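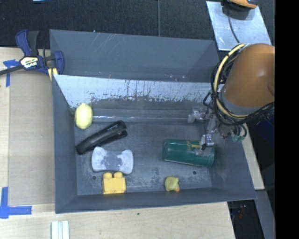

Minutes of the Shared Workroom Meeting, Solheim House

Sunday, June 21, 2020
Present: Gudrun Haugland (chair), Valter Myklebust, Ylva Grønli, Réjean Wong, Bendik Wikström (minutes)
Apologies: none

1. Minutes of the last meeting

Read and approved. Ylva pointed out that the January minutes still call the back shelves "temporary." We agreed they are now just the shelves.

2. The big gray bin

This took up most of the meeting, and happily so! Gudrun opened by saying how much she likes having one open bin on the table for things that have no place yet. Everyone agreed it works far better than the row of shoeboxes we had before, which hid everything and multiplied over the winter.

We went through what has been in it lately and where each thing should live:

The black stapler goes back to the front desk. Réjean will put a hook and a strip of tape with its name on it next to the paper trays. Valter asked if we could have two staplers. Yes, Ylva has one at home she never uses.

The lemon belongs in the kitchen bowl. Food should not be sorted with desk things, real or pretend, and the bowl is right by the door so there is no long walk involved.

The yellow rubber duck and the yellow building block go to the toy shelf. Ylva would love to see the toy shelf arranged by color, and got a warm reception for it (Valter has already offered his Saturday). The duck may spend its summers by the sink if the younger kids ask for it.

The gray and white bone-shaped thing: long discussion. Bendik thinks it should go with the dog things in the hall, Gudrun thinks it should go on the toy shelf. Settled for now on the hall basket, and whoever wants it elsewhere can move it.

The dark green container with the little gold-yellow lettering is a lovely size and Réjean would like it for pencils. Agreed, provided he checks inside first.

Décision, as Réjean wrote on the board: the bin is emptied every second Friday and anything still unclaimed goes to the swap table.

3. Condition of the bin

Valter raised the scuffs and dust on the floor of the bin, and the ragged patches low on the metallic panel at the back. He is keen to give it a proper cleaning and has been reading up on it with great pleasure. Plan: brush out the dust, wipe down with warm soapy water, dry with an old towel, then look at the panel again in daylight. He does not want to repaint before we know what the surface is.

Ylva asked if the two small holes in the floor should be plugged. Gudrun said leave them, crumbs have to go somewhere. Bendik would like a sheet of paper on the table under them. Agreed to try the paper.

There was a suggestion to replace the bin with a set of Meler drawers. Four against, one abstaining. We are all quite fond of the bin, and the sloping sides make it easy to see in from any chair.

4. Labels

Réjean brought samples from Brunell and passed them round. The matte ones are wonderful to write on and come off cleanly. The glossy ones smear. A box of 264 matte labels will see us through the shelves, the drawers and the craft cupboard with plenty left over. Approved. Réjean orders, Gudrun pays him back out of the supplies envelope.

Ylva asked for lowercase lettering so that the kids can read the labels too. Great idea, and she will write them.

5. Money

Balance in the supplies account is 3,643 kroner. Set aside for the kitchen cupboard doors: 1,615. Spent since last time: 170 on towels and a new dustpan. Gudrun is very pleased with the dustpan and showed it.

6. Clurnamik weekend

The Clurnamik swap is on again this summer and we have been offered two tables. We said yes at once. One table for tools and kitchen things, one for toys and books. Bendik will find out when we can set up. Valter wants to bring the folding rack, if somebody can help him get it down the stairs.

7. Other business

The window by the coat pegs sticks. Valter will plane it.
Ylva found the missing key to the craft cupboard in the craft cupboard.
Gudrun thanked Réjean for the cardamom buns, which were excellent. Recipe to be pinned up by the kettle.

To do before next time

Valter: clean bin, plane window
Réjean: stapler hook, labels, green container, recipe
Ylva: spare stapler, lettering, toy shelf with Valter
Bendik: Clurnamik times, paper under the bin
Gudrun: repay Réjean, measure cupboard doors

Next meeting in the same room, date to be sent round by Bendik. Gudrun brings the coffee.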